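# Slow Hands at the Hirport Robot Club

By four o'clock the biscuits are gone and the arguing has begun. The Hirport student robotics club has spent the whole term teaching an arm to tidy a table, a job most of its members have never been known to do at home.
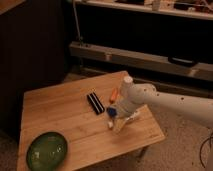
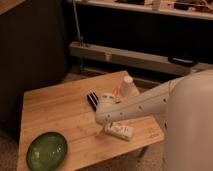
*The club's white arm over the practice table, green dish at the corner.*

The log stands at 1202 attempts. Piroska Győri, who keeps it, has a column for "success", a column for "failure" and a third, much the fullest, headed "sort of".

"We used to argue about what counted as picked up," she says. "Radek thought a nudge should count. Radek was outvoted."

Radek Jelínek maintains that it was a very good nudge.

The colour of the dish has been debated at length, as has the matter of who gets to press stop. Maja Głowacki writes the motion code, mostly on the bus, and arrives each afternoon with improvements that have to be taken out again by tea time. Her current version is called Stirell. The last one was called Nambiar and is not discussed.

In December they take it to the Joltmont meet, where each team gets two runs and a judge with a clipboard. Tibor Medve, the club's teacher, has told them to aim for dignity. The students would prefer to win, and have already picked the shelf for the trophy. It needs clearing first, and so far the arm has not been asked.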